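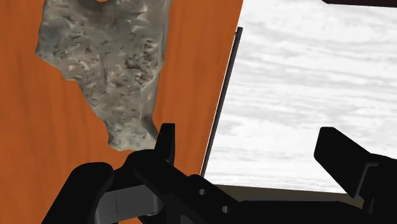 Rough gray against orange wood grain.

Search this blog
Go

Prirnow, the second winter

3 April 2023

We have lived in Prirnow for a year and a half now, and the garden wall is still not finished. I said in February that it would be done by spring. It is spring.

The old wall was dry stone and leaned toward the lane. I took down the worst stretch myself and stacked the stones by size along the fence. The big ones went at the bottom of the new wall, and I ran out of them before I ran out of wall. The quarry at Dorkolport sells stone by the pallet for 300, plus 50 for delivery, and they will not split a pallet. I bought one. It came on a wet morning and the driver left it on the wrong side of the gate.

Moving it took me four evenings. I used a hand cart and two planks, and wore through a pair of gloves. The new stone is paler than the old. The man at the Nikolaidis hardware store told me it would darken in a few years if I left it alone, so I am leaving it alone.

I got two quotes before I started. One was for 3000 and included mortar, which I did not want. The other firm never wrote back after the first message.

What I have learned so far is mostly about filling. The small stones in the middle matter as much as the faces, and I did not save enough of them. Last weekend I drove out toward Skeduvura and a farmer let me fill the trunk from a heap at the edge of his field. He wanted no money for it.

There are five more feet to go, then the cap stones. After that I need to look at the gutter over the back door.

Filed under: House & Garden, Slow Jobs
Print this post | E-mail this post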